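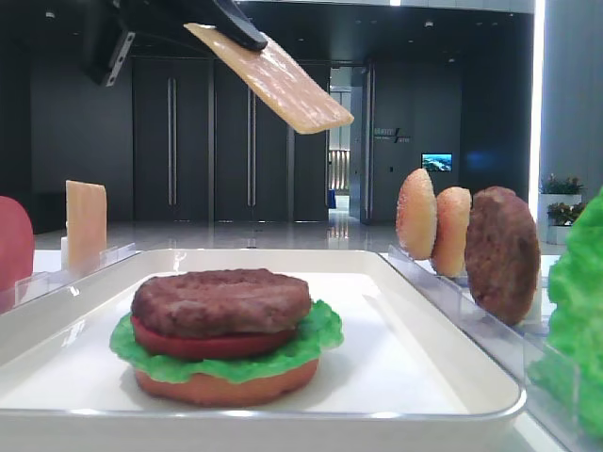 I have never trusted the burger as a teaching tool. Every toy kitchen I've bought for, and I've bought for a few now, ends up with a burger set in it, and the catalogues always promise the same thing: sequencing. The child learns first, next and last. Maybe. But look at what the child is handed. Bottom bun, ruffled lettuce, tomato, patty, with the cheese still to go on, and every spare piece standing up in its own clear slot waiting its turn. I put my cheese under the patty, my brother-in-law puts it on top, and my neighbour Mei-kuen Lau won't have tomato anywhere near the bottom bun on account of the sog. Who decided there was an order?

The Fumcombe catalogue did, apparently. It gives the burger a full page and says the set "builds logical thinking." I'd like to know how they measured that. My niece got hers in September and within a week the lettuce was a blanket for a plastic horse. I thought that was the best use anyone had made of it.

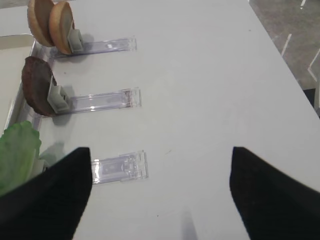
What bothers me more is the storage. Somewhere along the line we decided play food had to be displayed, buns here and patties there, like a deli counter. I understand the appeal for grown-ups. I like a tidy bench as much as the next person. But a rack tells you how many pieces there are and where they go back, and after that a lot of kids I know spend their time putting things back. Jacobus Ngubane, who ran our playgroup before me, kept all his in one ice cream tub. You had to dig for the tomato, and there was a fair bit of arguing while you dug.

He'd say I'm being unfair, and that some children love a slot for everything. Fine. I was probably one of them. I still wouldn't pay extra for it, and I wouldn't call it logic. It's lunch, in whatever order you like, and if the horse gets cold the lettuce is right there.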